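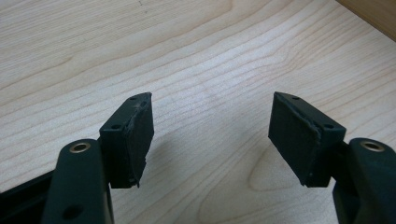
Figure 1. A stretch of bare tabletop, Plodside household 12.

3.2 The table between uses

When we first planned our visits to Plodside, we thought of the table mostly as a place where other things happened. People ate there, sorted the mail there, helped with homework there, and we had drawn up our diary sheets accordingly, with a line for each activity and a line for who took part. It was Otis Begay who noticed, reading through the first batch in June, that a good many families had been writing in the margins about the times when the table was doing nothing at all, and that they seemed to care about those times a great deal. We added a line for them, and the present section grew out of what came back.

By the close of the diary period we had 3296 entries, and 158 of them mention a bare surface in so many words. Figure 1 shows the sort of surface the diarists had in mind, a patch of tabletop with nothing laid on it. The words they used for it were affectionate more often than we had expected. One mother wrote that she liked to "see the table again" before going up to bed, and a retired bus driver called his "the only flat place I have left," which made several of us laugh when it was read aloud (Tavion Quintanilla has it pinned over his desk).

What counted as bare, though, differed from one home to the next, and we spent a long and rather enjoyable afternoon trying to settle on a coding rule. In some households a fruit bowl or a pair of salt and pepper shakers was felt to belong to the table, so that it could be called bare with those still standing on it. In others every last thing had to go, down to the placemats. We ended up following the diarist's own word in each case, as Schwerdtfeger did in his earlier study of kitchen counters, and we coded the standing objects separately.

A smaller group of entries speaks of half the table. Four households kept one end clear for meals and let the other end fill up with whatever came through the door - school forms, library books, a sewing project nobody wanted to move - and the line between the two ends was known to everybody, even the youngest children. Américo Valente, who made most of the visits to these homes, was corrected more than once for putting his notebook down on the wrong side of it. We come back to these divided tables in Section 4, where the question of who does the clearing is taken up at more length.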